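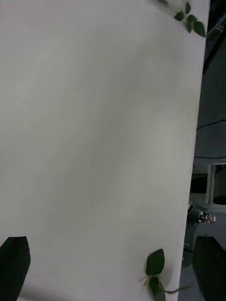 Blattgrün als Raumschmuck bezeichnet die Verwendung von Blattpflanzen und einzelnen Zweigen, echten wie künstlichen, in Innenräumen. Im Unterschied zum Blumenstrauß spielen Blüten dabei keine oder nur eine geringe Rolle. Die Wirkung hängt stark vom Hintergrund ab. Vor einer matten weißen Fläche treten selbst kleine, dunkelgrüne Blätter und dünne Stiele deutlich hervor, während sie vor einem dunkleren Raum an Kontur verlieren. Häufig ragt das Laub seitlich über die Kante einer solchen Fläche hinaus.

Aufbau

Bei Blattzweigen unterscheidet man Spross, Knoten (Nodium), Blattstiel und Spreite. Am Knoten setzen die Blattstiele an. Seine Lage bestimmt, wie weit die Blätter nach außen reichen und welche Seite dem Betrachter zugewandt ist.

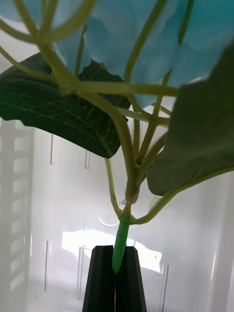

Blätter mit langen Stielen benötigen seitlich mehr Platz und werden meist einzeln ausgerichtet. Bei hoch aufgestellten Pflanzen ist vor allem die Blattunterseite sichtbar, auf der die Aderung je nach Art stärker hervortritt.

Pflege

Echte Zweige werden schräg angeschnitten und in frisches Wasser gestellt, für schmale Vasen reichen etwa 200 Milliliter. Blätter unterhalb der Wasserlinie werden entfernt. Künstliches Laub wird trocken abgestaubt oder mit einem feuchten Tuch abgewischt. Textile Blätter können bei direkter Sonne ausbleichen.

Siehe auch: Zimmerpflanze, Kunstblume, Ranke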